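ACTA DE LA REUNIÓN DE JULIO
Taller compartido Torotora, sala grande
Inicio: 18.00 h. Asistentes: 20 socios. Se da por válida la asamblea.

1. Acta anterior
Se aprueba con una corrección: donde decía que el armario de pinturas se cierra a las siete, debe decir que se cierra cuando sale el último grupo. Queda corregido también en la hoja de la puerta.

2. Feria de Vasville
¡Muy buenas noticias! Tenemos plaza confirmada en la feria de juguetes hechos a mano, con un puesto de esquina que da a la fuente y sombra hasta mediodía. Se celebra mucho en la sala, porque el año pasado nos tocó junto al generador y no se oía ni a los niños. El montaje empieza a las 7 de la mañana. Se ofrecen seis personas para el primer turno y se pide que alguien lleve café.

La organización permite una mesa principal y otra auxiliar. Se acuerda poner los juguetes pequeños en la principal, al alcance de la mano, que es donde mejor funcionan — la gente los coge, les da la vuelta y se queda a charlar. Una socia propone poner también un rincón para que los niños prueben las piezas sin comprar nada. Se aprueba con entusiasmo y con aplausos.

3. Presupuesto
Se fija un límite de 27 euros para etiquetas, cordel y papel de envolver. Un socio pregunta si entra ahí el mantel nuevo. Se contesta que no, que este año repetimos el de siempre y que basta con plancharlo. Quedan en caja los sobrantes de la merienda de junio, que se suman a la partida de materiales.

4. Propuesta Flonder
La tienda Flonder nos ofrece dejar un expositor en su escaparate durante todo el mes. Gusta muchísimo la idea. Hay dudas sobre quién repone las piezas vendidas y sobre el seguro, y se pide que nos lo pongan por escrito antes de contestar. Se vuelve a tratar en septiembre.

5. Proyecto Bunting
El grupo de costura enseña la primera tira de banderines para el puesto y el resultado es precioso. Faltan 6 tiras para cubrir los dos lados. Se recogen retales de algodón en la caja de la entrada, lavados y, si puede ser, sin botones. Las que quieran aprender el remate están invitadas a quedarse después de la reunión.

6. Cestas para los juguetes pequeños
Se debate cómo llevar y presentar las piezas menudas. Las cajas de cartón del año pasado llegaron aplastadas y no lucían nada, así que la propuesta es pasarse al mimbre. Convence enseguida: pesa poco, se ve bien desde lejos y después de la feria sirve para guardar en la estantería del taller. Alguien avisa de que las puntas sueltas enganchan la lana de los muñecos, y se acuerda forrar por dentro las cestas que lo necesiten con tela sobrante de los banderines.

Hay más discusión con la cinta adhesiva. Una parte de la sala prefiere cordel para cerrar los paquetes y otra defiende la cinta de toda la vida. Se llega a un arreglo que contenta a todos — cordel en los paquetes de venta y cinta en los de transporte, siempre sin pegarla al mimbre.

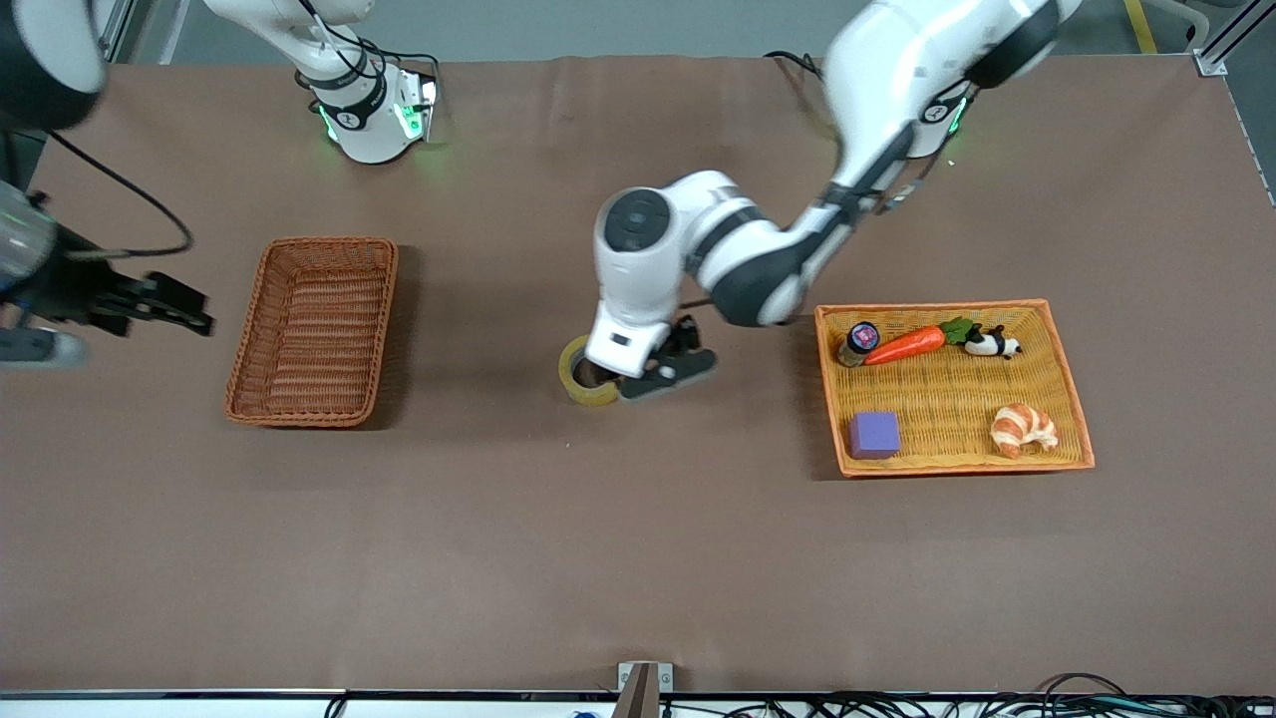 Punto 6. Cestas de mimbre, juguetes pequeños y rollo de cinta sobre la mesa marrón.

Acuerdos del punto:
Usar cestas de mimbre en la mesa principal.
Forrar las que enganchen.
Guardar la cinta aparte, fuera de las cestas, para que no se mezcle con los juguetes.

7. Ruegos y preguntas
Se pide que las tijeras buenas vuelvan a su gancho. Se pregunta por la gotera del pasillo: el arreglo está pedido. Una socia agradece el ambiente de estos meses y dice que hacía tiempo que no veía tantas ganas de feria, a lo que la sala responde que lo mismo digo.

Se levanta la sesión a las 20 h. La próxima reunión será en septiembre, en la misma sala. Quien pueda traer retales antes, que los deje en la caja de la entrada.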